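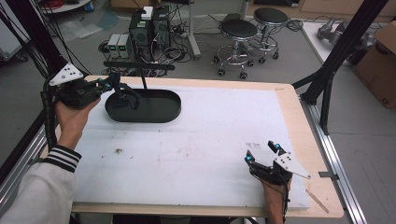
Gunnlaugur Mogensen - cahier d'atelier, projet Skotus - 08/01/2023

Reprise de la collecte bijoux sur présentoir. Objectif fixé avec Hoani : 300 épisodes valides pour la tâche « accrocher », avant de passer à « décrocher ». On en est à 38. Pas brillant.

Départ de chaque épisode : pinces ouvertes, plateau vide, barre à l'horizontale. Je saisis à gauche, la droite reste en attente tant que la boucle n'est pas présentée devant la barre. Si la droite part trop tôt, on jette. Le modèle de la dernière fois avait appris à bouger les deux en même temps, il venait de là à mon avis.

Points notés au fil de l'eau :

- objet souple bleu marine = pénible. Les boucles retombent sur le bord du plateau et s'y coincent au moment de lever. J'ai fini par monter d'abord, puis décaler vers la barre. À écrire dans la consigne, sinon chacun fera à sa sauce.

- prise par le bout des doigts seulement. Quand je serre plus au fond, la pince cache tout et l'épisode ne sert a rien.

- le pied du présentoir est léger. Au moindre contact il pivote. Remettre droit ENTRE les épisodes, jamais pendant. 14 épisodes perdus ce matin à cause de ça, étiquetés « rejet_support ».

- câble du poignet droit : le laisser descendre le long du bras, ne pas le coincer sous la manche. Deux coupures de flux hier.

- la planche blanche se salit. Taches brunes, traces grises côté droit. Question pour Ositz : on nettoie ou on garde ? Si on nettoie au milieu de la série, le fond change. Je laisse tel quel en attendant la réponse.

Cadence : 3 épisodes par minute quand tout va bien, ça tombe vite avec la fatigue. Au bout d'une heure mes gestes raccourcissent, je le vois sur les courbes d'ouverture. Faire tourner les opérateurs.

Synchro gauche/droite revérifiée après redémarage, décalage stable. Pas touché au calibrage. Export vers Sterngate lancé en fin de matinée, la moitié des fichiers refusés (nom de tâche trop long ??). Renommé en « accr_souple », relancé.

À faire :
varier la position du plateau, il est toujours au fond à gauche
essayer une saisie à droite avec passage d'une pince à l'autre
relire les rejets avec Hoani, je suis peut-être trop sévère
racheter du ruban adhésif double face pour le pied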